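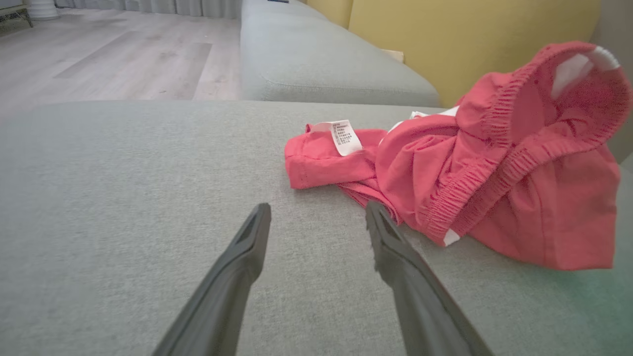 Combien de temps faut-il pour fabriquer une fausse tête de cerf qui bouge les oreilles et les paupières ?
Onze semaines pour nous, avec deux personnes à l'atelier et une troisième le soir pour l'électronique.

Je raconte dans ce fil, parce que plusieurs étudiants m'ont écrit après la projection de Cornmont. Je m'appelle Eyvindur Snorradóttir, je fais des créatures mécaniques pour le cinéma et le théâtre. Le français est ma troisième langue, je vous demande un peu de patience avec mes phrases.

Cornmont est un court métrage. Le cerf apparaît dans quatre plans. Dans le scénario il était écrit seulement : « l'animal écoute ». Le réalisateur voulait donc surtout les oreilles, et un clignement très lent à la fin.

J'ai commencé par la sculpture en argile, à l'échelle réelle. J'ai passé trop de jours sur le museau et pas assez sur la zone derrière l'œil. C'est pourtant là que la peau doit glisser quand la paupière descend. J'ai dû reprendre cette partie après le premier moule, et le moule était perdu.

La peau est en silicone, avec une épaisseur variable. Autour des yeux, 2 millimètres. Au cou, beaucoup plus, avec un tissu élastique noyé dans la matière pour éviter les déchirures. Si vous débutez, faites des échantillons de chaque épaisseur et tirez dessus pendant plusieurs jours avant de décider.

Le crâne est en fibre de verre, ouvert par l'arrière. Je l'ai ouvert très largement, et je recommande cela à tout le monde. Sur le tournage il faut pouvoir changer un servomoteur sans décoller la peau. Nous l'avons fait deux fois, dont une sous la pluie, avec un parapluie de la régie.

Pour les oreilles, j'avais d'abord choisi des câbles dans des gaines, tirés à la main. Le mouvement était très beau, plus vivant que les moteurs à mon avis. Mais la caméra tournait autour de l'animal et les marionnettistes n'avaient aucune place pour se cacher. Nous avons donc mis des moteurs.

Le problème des moteurs, c'est le bruit. L'ingénieur du son les entendait très bien à un mètre. J'ai posé des supports en mousse et j'ai ralenti la vitesse maximale. Il restait un petit grincement, qui est parti au montage son.

La paupière, maintenant. Elle est une coque mince qui tourne autour de l'œil, et la peau est collée seulement sur le bord. Entre la coque et l'œil, je mets un lubrifiant compatible avec le silicone. Il faut en remettre souvent. Une paupière sèche accroche au milieu de sa course, et le spectateur le remarque tout de suite.

Les poils ont été le travail le plus long. Implantation à l'aiguille, un par un, sur la face et le bord des oreilles. Sur le cou, j'ai utilisé une fourrure tissée que j'ai rasée et teintée. La jonction est placée derrière la mâchoire, dans l'ombre. Cherchez-la dans le troisième plan, si cela vous amuse.

Plusieurs personnes demandent pour la commande. Il y a une manette pour les oreilles et une autre pour les yeux, tenues par deux personnes. J'ai essayé de tout donner à une seule main et le cerf avait l'air d'un jouet. Avec deux opérateurs, il y a un petit désaccord entre l'œil et l'oreille, et ce désaccord ressemble à une hésitation.

Nous avons répété tous les matins avant l'arrivée de l'équipe, jusqu'à 50 minutes. Le mardi du dernier plan, le réalisateur a demandé que l'oreille gauche réagisse avant la droite. Ce n'était pas prévu, mais cela a pris trois essais, pas plus.

Question reçue en privé : est-ce que la tête existe encore ? Oui, elle est chez moi, dans une caisse, remplie de papier de soie pour garder la forme du cou. Le silicone a un peu jauni près des narines. Je vais la repeindre avant de la prêter à une école en août.

Pour ceux qui veulent faire leur première tête : choisissez un animal que vous pouvez regarder souvent. J'ai filmé des cerfs dans un parc, assez loin, et j'ai noté seulement les moments où ils ne faisaient presque rien. Ces notes m'ont servi plus que les livres d'anatomie.

Je réponds aux autres questions ce soir, surtout celles sur la teinture de la fourrure, il y en a beaucoup.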